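Windia Microfiber Towel, charcoal gray

Sold by Brultlow. Pack of 2. Machine washable at up to 60 degrees.

We stock a lot of towels and we don't believe most of what is printed on their packaging. "Ultra absorbent" means nothing. "Salon quality" means less. The Windia came to us with both phrases on the sleeve and we asked for them to be left off our listing, so you won't find them here.

What you get is a plain dark towel with a short pile and a black hem. It is thinner than cotton and packs smaller, and it doesn't feel like cotton. If you like a heavy, fluffy bath towel you will not like this one, and no amount of washing will change it. Some people also find that microfiber catches on rough skin. We do too, on a bad day in winter.

Size and weight

Windia gives the weight as 238 grams per towel. Ours came close enough on the kitchen scale that we left the number alone. It is sized for hair, gym or dishes. As a bath towel it will do for a child, or for an adult who doesn't mind working at it.

Drying time

The maker says it line dries in 30 minutes. We doubt that. Outdoors in May with a breeze, maybe. In a bathroom with the door shut, plan on much longer and be pleased if you're wrong. It still beats the cotton towels we keep at the shop, and that was enough for us to carry it.

Color

Charcoal, and only charcoal. Windia has promised other colors twice and we will list them when there is a box of them on our shelf. The pile shows lighter and darker patches depending on which way the fibers lie, the same way suede does. We have had returns marked "stained" for this. Brush it with your hand before you send it back.

Dark microfiber also picks up lint from everything around it. Wash it apart from cotton for the first few loads, and with dark colors after that.

Folding and storage

The sleeve has a drawing of a very small, very square bundle. You won't get that without a rubber band. Folded over a few times it makes a flat bundle with one thick side where the hems stack up.
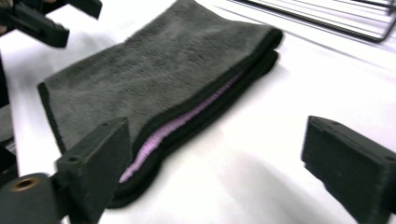

If your shelf is shallow, put that thick side toward the front so the pile doesn't slide around when you pull one out. Rolling works as well, and takes less room in a gym bag.

Care

Wash before first use. No fabric softener, no bleach, no iron. Tumble dry on low or hang it up. The sleeve says the towel "resists odor." Leave it balled up in a bag overnight and see for yourself.

How it compares

The Drukereo towel is thicker and costs more, and we can't say it dries hair any better. The Özkan is cotton and a different thing altogether, nicer on the face and slow to dry. Buy the Windia for travel or the gym. For the guest bathroom, get the Özkan.

Returns

Unwashed towels can come back in the original sleeve. Washed ones can come back only if a seam or hem has failed.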